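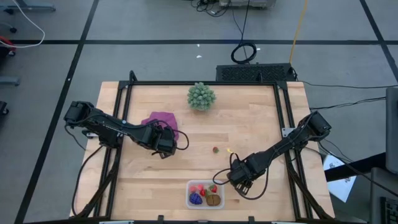
Page 1 of 3

Boiko two-arm bench kit: worth it for a packing cell, or buy the arms separately?

Posted in Kits and Bundles by mapleditch

We are a small contract shop looking at the Boiko two-arm bench kit as a trial cell for light packing. The job is putting soft or odd-shaped small items into clear rectangular tubs, a mix of pieces per tub. Nothing is heavy and nothing is sharp. At present it is all done by hand.

The sales material covers the arms well and says very little about the rest. Before I put in a purchase request I would like answers from people who have run one for longer than a demo day.

Specifically:

Does the extrusion frame hold its shape with both arms moving at once, or does one arm's motion show up at the other gripper? We had this trouble on a cheaper single-arm kit, where a fast stop would shake the whole bench.

Can the two arms work close to the same tub without fouling each other's cables? The cables on these arms are external and the loops look generous to me.

Is the service plan through Rundititz any use? It is priced as an add-on and the wording is vague. I can't tell whether calibration visits are included or only parts.

Our pieces vary in colour and size and some are quite small, down to lemon-slice size in toy terms. I have been told that test sets of play food are the usual way to check this before committing real product. If anyone has a trial procedure that gave them a usable number at the end, I would like to copy it.

Budget covers one kit plus the plan, or one kit plus spare grippers. It won't cover all three.

Posted by torque_and_tea

We have had one at our Sondville unit since August. I'll go through your points in order.

Frame. It is stiff enough if you bolt it down or put it on a floor that is flat. Ours went onto a painted slab with a slight fall to the drain and we had to shim two feet. Before shimming, a hard stop on the left arm was visible at the right gripper. After shimming, I can't see it by eye and it does not affect placement. Re-check the corner brackets after the first week. Ours had backed off and the manual does not mention it. Put thread locker on them.

Cables. This is the weak part of the kit. The loops along the arm are long so that the wrist can turn fully, and when both arms are low over the same container the loops can touch. We fixed it in two ways. First, we re-dressed the cable so the slack sits on the outside of each elbow. Second, we wrote the task so that one gripper stays high while the other is down at the tub. You lose some cycle time. If you need both grippers down in one tub together, this kit is the wrong one, and you should look at something with internal routing.

Mounting the arms on opposite sides of the bench, facing in, is the right choice for tub work. Side by side at the back edge gave us worse reach to the front corners. The kit allows either, but the side-by-side layout needs a bracket set that is sold separately.

Small pieces. The stock finger pads are fine on anything the size of a strawberry. On smaller pieces they tend to squeeze the thing out sideways. A softer pad fixes most of that. Of your two budget options, I would take the spare grippers, then fit soft pads to one pair and keep the stock pads on the other.

Trial procedure. We used play food, one tub, one arm placing at a time. Each attempt starts with the piece on bare tabletop and ends with it resting inside the tub. A piece that leans on the rim is a fail. A piece that has to be re-gripped is a pass but gets logged. We ran 500 attempts over several shifts and got 498 passes with soft pads. Both fails were the same small yellow piece. I don't have a matching figure for stock pads, as we gave up on them too early for the number to mean anything.

Two notes on doing this properly. Vary the layout between attempts, or you are testing one motion over and over. Also leave some clutter on the bench that is not part of the task. We keep a cloth and a fake plant out for this. A cloth is the harder of the two, as its shape changes each time it is moved and the camera sees a different outline. If your real bench will have rags or bags on it, your trial bench should have them too.

On the camera: the view from above is good for position in the plane and poor for height. A piece lying on top of another piece can read as lying beside it. With a tub that already holds a few items this matters more than the brochure suggests. We set the drop height by the tallest item expected in the tub and accept a small fall.

Posted by bevelgear

don't bother with the plan. they sent us a replacement servo under the normal warranty and it took a week. same as the plan would have been as far as I can tell

also check the power supply fan, it's loud. we put ours on the floor outside the frame with the cables taped down. keeps it off the bench at least

Posted by outfeed_side

I disagree in part with the post above. We run two Boiko kits at Rutesley, one with the Rundititz plan and one without, so there is a fair comparison to be made.

What the plan includes: two calibration visits in the first year, servo and gripper parts, remote log review within one working day. What it leaves out: cables, finger pads, anything you have mounted to the frame yourself. Cables are the part we replace most often, so the plan does not cover our main running cost.

What makes it worth the money for us is the calibration. On the kit without the plan, we did it ourselves following the manual. It took most of a Friday and the result was worse than the technician's. The two arms agreed with themselves but not with each other, so a handover at the centre of the table missed sideways. For pick-and-place into a tub with each arm working alone, you may never notice. For handing a piece from one gripper to the other, you will notice at once.

So it depends on the job. If one arm picks and places on its own side, skip the plan and buy the grippers. If you intend any handover, take the plan for the first year and drop it after that. It can be cancelled at the anniversary with written notice.

Some corrections and additions to the trial procedure given earlier.

500 attempts is good but most shops will not find the time. We settled on 200 with the stock pads and then 200 with the soft pads, same pieces and same tub, with layouts drawn from a printed sheet so both sets face the same starts. That tells you whether the pads are doing the work. A single large run with one pad type does not.

Log where each fail happened as well as which piece it was. Ours bunched at the near wall of the tub, and the cause was a taught point that was slightly off. The gripper had nothing to do with it. Clear tubs make this more likely, as the wall is hard for the camera to find against a light wooden top. We put a strip of matt tape along the rim while teaching and took it off for the run.

Do at least one set with the tub part filled. An empty tub is the easy case. Round pieces such as play strawberries roll off one another, and a bunch of grapes behaves differently again: it catches on a finger as the gripper opens and comes back up with it. Slow the first part of the lift after release and most of that goes away.

Mark the floor. Tape lines for the bench feet cost nothing, and if somebody knocks the frame you can put it back without a full recalibration. You will still need to run the two-point check.

One thing I would ask the seller before ordering: which controller revision ships with the kit. The earlier one will not hold separate speed limits for left and right, and with your cable question in mind you will want the low arm slower than the high one. Both of ours are the later revision. Get the answer in writing on the quote.

Posted by mapleditch

Thanks. No handover planned, so it will be the kit and the spare grippers. I have asked for the controller revision and will use the 200 and 200 method when the bench is up. If the seller comes back with the earlier revision I will post it on this page.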